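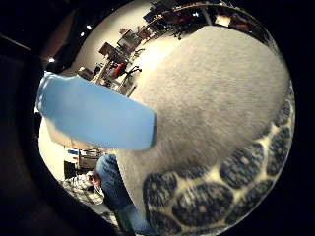 The Trerkow Household Arm
From Clamum, Endham

Thank you for stopping by. If you have found this page you are probably wondering whether a machine can lay your table, put the cups away and pick the soft toys up off the carpet while you get on with something nicer. We wonder about it most days ourselves, and we would like to be as straight with you as we can before you part with any money.

The Trerkow is a bench-mounted arm with a soft two-fingered hand. It clamps to a worktop or sturdy table up to 50 mm thick, plugs into an ordinary wall socket and learns its jobs from people doing them. We sell it to small workshops, care kitchens, colleges and the braver sort of household (we have a few of those, and we are very fond of them!).

What it does well

Picking up a cup and putting it down again sounds like nothing at all until you have tried to teach it. A thin plastic cup gives when you squeeze it, and if you can see through it, so can the camera, which is then inclined to think there is no cup there. The Trerkow is now dependable with mugs, beakers, tubs with lids and most cutlery, provided they are standing or lying where there is a bit of room to get at them. It will clear a place setting at a gentle pace. You will be quicker, and so will your children if you can persuade them.

It is also rather good at dull shop-floor jobs, such as moving parts from a tray to a fixture, over and over, for the whole of a shift.

What it does fairly well, on a good day

Soft things. Plush toys, oven gloves and folded tea towels all change shape as soon as they are touched, and short fur hides where the firm part begins. The arm tends to press, think about it, and press again. We have left that pause in, as hurrying it made matters worse, and most of our customers say they stop noticing after the first week or so.

What it can't do yet

Washing up in a full bowl, ironing, making a bed, anything with a fitted sheet, and finding the matching lid. Please don't buy one for these. We would love to sell it to you later on.

How it learns

Each new job starts with a person doing it by hand at a table, with a sensor glove on, many times over. The glove records what the fingers are up to, and the patterned marker cube gives the cameras something they can follow without any muddle. It is slow, patient work and there are no short cuts that we have found. A simple job with one sort of cup might take an afternoon. The same job with every sort of cup in your cupboard takes a good deal longer, and that, in a nutshell, is where household machines have got to.

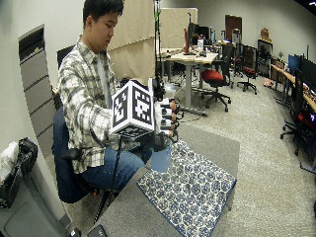 Peadar Geraghty wrote to us in July to say that he'd settle for a good deal less than a whole kitchen: if the thing would empty the top rack of the dishwasher before he came down at seven, he would forgive it the saucepans, the baking trays and every sock in the house. We have had his letter up by the kettle ever since. The top rack is in the next update, mugs and tumblers first, wine glasses when we dare.

In the box

Arm and table clamp
Soft hand with 2 spare finger pads
Overhead camera and stand
11 ready-taught jobs, with more added as we finish them
Printed handbook, large type

Care and fitting

Wipe the finger pads with a damp cloth and let them dry before use. Keep the worktop clear of loose cables and dangling sleeves. If you would like help setting up, ask for Vibeke Þórarinsdóttir in the Endham workshop, who will happily talk you through it by telephone and has been known to stay on the line until the first mug is safely back on its shelf.

Guarantee: 2 years, parts and labour. Prices on request, as they depend on the worktop and the jobs you have in mind.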